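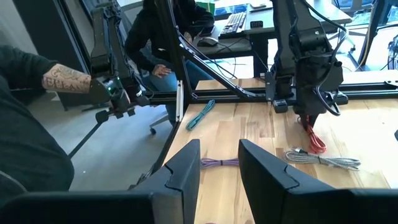

Fig. 1. Coiled cables on a wooden tabletop, the purple one in a short, neat loop.

Week 2: Rope, cord and cable, and how people have kept them tidy

Right, last week I rambled on about spinning and never got to the bit I like best, so we're starting with it today. What do you do with a long thin thing once you've made it? Get your samples out and have them in your hands while I talk, please - it makes far more sense that way.

A quick recap first. Fibres get twisted into yarn, yarns get twisted the other way into strands, and strands get twisted back again into rope. Each twist is trying to undo itself and the next one stops it. I still find that lovely! If you missed the practical, untwist the end of any bit of three-strand cord and you'll see all the layers.

Now, coiling. Ordinary three-strand rope is usually laid to the right, and it likes to be coiled clockwise. Go the other way and it fights you, and you end up with those horrid little kinks (hockles, if you want the proper word, and I do want it in your essays). Braided cord doesn't care so much, though it will still pick up twist if you wind it round and round your elbow. I know everybody's dad does that. Please stop.

Stage crews and sound people get round it with over-under coiling, where every second loop is turned the opposite way so the twists cancel out. Try it with the 50-foot line from the cupboard. Your first go will be a mess and so was mine.

Things I'd like you to look at before next time:
The Skulia pattern cards, box 828, mostly net cord and fishing line. The handwriting is awful but stick with it.
The Beaudoin ropewalk plan. Notice how long and thin the building is, and think about why.
The Wilell sample book, item 2322. Gloves on for this one, the hemp sheds everywhere.

A word on vocabulary, as I marked the short exercises over the weekend and we're in a tangle. The "lay" is the direction of twist. A "bight" is a bend or slack part between the ends. A "hank" is a bundle made up for storing or selling, and its size depends on the trade, so always say whose hank you mean. "Whipping" is binding the end with twine so it doesn't fray.

Essay titles are on the Undeo page now. The final version isn't due until July, but I'd like a paragraph from each of you well before then, even a scruffy one.

Next week is knots, so bring a metre or two of something you don't mind cutting up.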